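Training a Cloth Folding Policy on Two Arms with the Duvgate Recipe

Monday, June 18, 2018

This page covers how to reproduce the folding result from our Duvgate work on your own pair of arms. It assumes you already have two arms that share a workspace, a gripper on each, and one fixed camera that can see the whole table. It does not cover arm installation or safety setup. Do those first.

The method is plain imitation learning. You record a person guiding the arms through a fold, train a network to predict the next motion from the camera image and the joint positions, and run the network on the arms. The part that made the difference for us was how the start positions are spread over the table, so most of this page is about that.

What you need

– Two arms with a two-fingered gripper each
– A fixed camera
– Plain paper to cover the table, and tape in a color that stands out from it
– Several small cloths, all one color to begin with
– The Lakent recorder, installed on the control machine
– A training machine with one GPU

Step 1. Cover and mark the table

Lay the paper flat and tape down the edges so the grippers can't catch them. Run strips of tape across and along the table to make a grid. The squares don't have to be equal, but don't move the tape once you have started recording. We did that once in the middle of a session and had to throw the session out.

Number the squares on a sheet of paper, not on the table. Marks on the table show up in the images and the network will happily use them.

Step 2. Set the start positions

Pick 9 squares that both arms can reach. For each one, write down three cloth angles. Shuffle the list before every session. If you go through it in order, the operator gets into a rhythm and the last demonstrations look different from the first.

Skip any square where one arm has to reach over the other to get to the cloth. The Pietrzak planner will find a path, but it is slow and the demonstrations come out jerky.

Step 3. Record

Start the recorder and wait for both arms to report ready. Place the cloth, step back, and guide the arms through the fold. Press stop as soon as the grippers have let go and cleared the cloth. Long pauses at the end teach the policy to wait.

Record 80 demonstrations. With fewer than that, our policy missed the corner on the far squares. Keep the failed ones in a separate folder and leave them out of the first training run.

Step 4. Check the data

Play back every demonstration at high speed before training. You are looking for dropped frames, a gripper state that doesn't match the image, and arms that block the cloth for most of the fold.

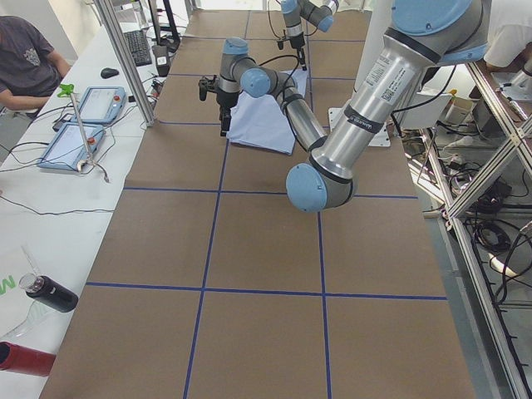 Blocking is the hardest of these to fix later. If an elbow sits between the camera and the cloth during the grasp, the network has to guess from the joint positions alone. Change the elbow configuration or raise the camera, then record that square again.

Step 5. Train

Resize the images to 256 by 256 and leave the color as it is. Train with 3 different seeds and keep all of them. The training loss tells you very little here – our lowest loss came from the seed that folded worst on the table.

Step 6. Test

Run each seed on every start square, with cloth angles that were not in your list. Score a fold as good only if the edges line up when the grippers have let go. We used the Ullulholm scoring sheet, which also has a column for where the first grasp landed. Fill it in even for good folds. When a square scores badly, record more demonstrations there and train again from scratch.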